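Posted in: Home & Kitchen > Boards and Worktops
By Halima Mfinanga, August 2024

The Tanui maple board: a lot of money for a flat thing

I don't trust product pages that use the word "heirloom." Skunia uses it twice for the Tanui, a large rectangular board of glued maple strips, and then charges enough that you start hoping they mean it.

I've had mine since July. It looks good, I'll give them that. The strips go back and forth between a pale cream and a slightly darker tan, and you can see a faint grain running the length of each one. If you want one even sheet of color, buy something else. My sister thinks the banding looks busy. I got used to it in a day or so.

Skunia says the board stays flat for "up to 6 years" with regular oiling. I have no way of checking that and neither do you. After a few weeks mine doesn't rock when I lean on a corner, but my last board, a Plomau at half the price, didn't rock at that age either. It took a winter to find out about that one.
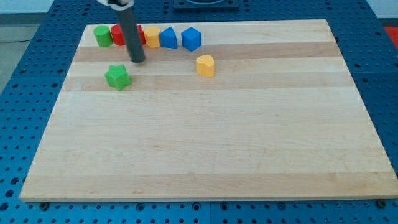
Size is the real question. A board this big is fine as a work surface. For chopping an onion it's silly. It doesn't fit in my sink, so washing it means wiping it down on the counter and then finding somewhere to stand it up. The instructions say to oil both faces 3 times before first use. I did it 2 times and lost patience.

The edges could be better. Mine had a rough spot on one of the short sides that needed a few passes with fine sandpaper — not a disaster, but I shouldn't be finishing the job at this price. I wrote to the store and got a polite reply from Mikkel Zoëga offering an exchange if I paid the postage. I kept the board.

Would I buy it again? On sale, maybe. At full price I'd look hard at the Ellaletti first, and I'd measure the sink.

Last updated: 2 weeks after posting, to correct the oiling instructions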